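Homside Community Boards > Kitchens and Dining > Table Setting and Storage

Print this thread | E-mail this thread

Topic: Condiments at the table: on a plate or directly on the surface?

Posted by Grutarness_Hall
Jul 30, 2026

Members are invited to comment on a matter that has arisen in the preparation of our shared kitchen guidelines. The draft text, which currently stands at 626 words, recommends that any bottle brought to the table be placed on a plate and not on the bare tabletop. The recommendation applies to ketchup, mustard, syrup and oil. It does not apply to salt and pepper.

Our tables at Grutarness are white. Residents have raised the question of rings and drips on several occasions, and the cost of refinishing was last quoted at 700 dollars per table. The arrangement under consideration is the simple one, with the ketchup laid across a round plate and the fruit kept nearby.
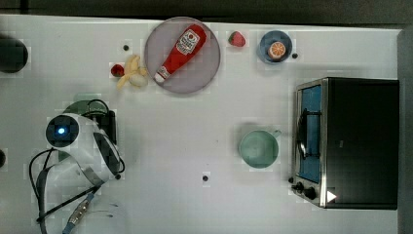
The draft also proposes that fruit intended for immediate use may remain on the table during preparation, but that cut fruit should be placed in a bowl. Whole fruit would be exempt. Comments on the wording are requested before the guidelines are circulated to the 29 households that share the kitchen.

Posted by prorkeck_pantry

Thank you for opening this topic. I support the recommendation in principle. A plate is easily washed, and a tabletop that seats several families is less easily kept clean. I would, however, ask that the draft specify whether the bottle is to stand or to lie down. A bottle lying on its side will roll if the plate is flat, and the cap should be fully closed before it is set down. The present wording is silent on both points.

I would also suggest that the plate be reserved for the purpose during the meal. A plate that holds a bottle should not afterward be used for serving food without being washed.

Posted by Gondal_Tableware_Group

We respectfully disagree with the recommendation. A dinner plate occupies considerable space, and assigning one to a single bottle reduces the number available for diners. In our own dining room a small tray holds all condiments together and is returned to the shelf after each meal. We have used this method for two years and have received no complaints.

With regard to fruit, we agree that cut citrus belongs in a bowl. We do not agree that a banana may be left on the table once it has been peeled. The exemption should be limited to fruit with the skin intact.

Posted by Grutarness_Hall

Both comments are noted. The fruit exemption will be revised to read "whole, unpeeled fruit." On the matter of trays, our kitchen does not presently own any, and the purchase would need to be approved separately. Plates and cups are already in the cupboard. The draft therefore retains the plate, with cups to be set at a distance from it so that a person reaching for the ketchup does not knock over a drink.
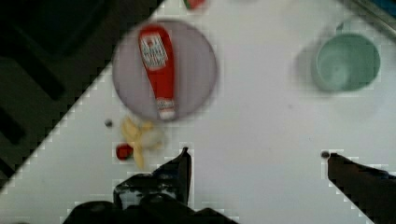
Khurram Rind wrote that the distance between the cup and the plate ought to be left to the good sense of the person setting the table, and that a rule on the subject would be difficult to apply in a household with small children. He asked that the sentence be removed. He further observed that bottles should be stored upright between meals, whatever is decided about their position at the table.

Posted by prorkeck_pantry

I concur on storage but would keep the sentence about cups. It can be phrased as advice. "Cups should preferably be placed away from shared items" would be sufficient.

Posted by Gondal_Tableware_Group

We maintain our position on trays and request that it be recorded with the draft. The revised fruit wording is acceptable to us.

Posted by Grutarness_Hall

The objection will be recorded. The sentence on cups will be retained as advice, in the form proposed above, and a line on upright storage will be added under "After the Meal." Further comments may be posted here until the guidelines are circulated.

Contact the Moderators | Copyright Homside Community Boards | Back to top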